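Rules for robots that do the washing

I have now read the Dundside guidance on household manipulation twice, once on the train and once with a pencil, and I'm still not sure who it is for. It runs to 141 pages. There are 19 headline rules, and I'd guess that four of them would change what anyone does on a given morning.

Take rule 6: the robot "shall approach domestic appliances in a manner appropriate to the appliance." Fine. What manner is that? A front loader has a glass door that swings out and a rubber seal that hates being pinched. A top loader has neither of those problems and a couple of its own. The rule covers both by saying nothing about either.

Rule 11 is better. It wants a force limit written down for each task before the task is run, and it wants the person who wrote it to sign. I like signatures. They make people read the line above. But then the annex lets you reuse a limit from any "comparable" task, and comparable is left to you. I have seen a limit meant for kitchen drawers end up on an appliance door this way, with a signature and everything.

Then there's the log. Gustance, who sell a checking service built on the guidance, like to mention their 3000 logged trials. I asked what counts as a trial. A trial is any run where the checklist was filled in. So a run where the arm leans on the glass for half a minute is a good trial, provided somebody ticked the box for "contact noted." I can't find anything in the text that says otherwise.

What I'd want for laundry would fit on a page. Say where the fingers may touch the door and where they may not. Say how close the basket can sit before it blocks the swing. Say what the arm does if cloth snags on the seal – stop, back off, or let go, but pick one. Kjell Tveit thinks I'm asking a standard to be a manual, and maybe I am. I just don't see the use of a standard that two labs can both follow while doing opposite things at the same washer.

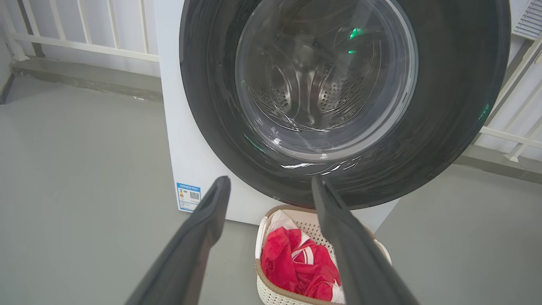 Lesia Pylypenko: I think you're too hard on rule 11. We had no written limits at all before it, and arguing over the word "comparable" at least got people to open the file. I'm with you on the log, though. Ours has more than 400 entries and I couldn't tell you which ones went badly.

Which is my complaint in a nutshell, Lesia, and I'll give you half of rule 11 in return. The draft revision is due in November. If they cut the annex I'll read it a third time.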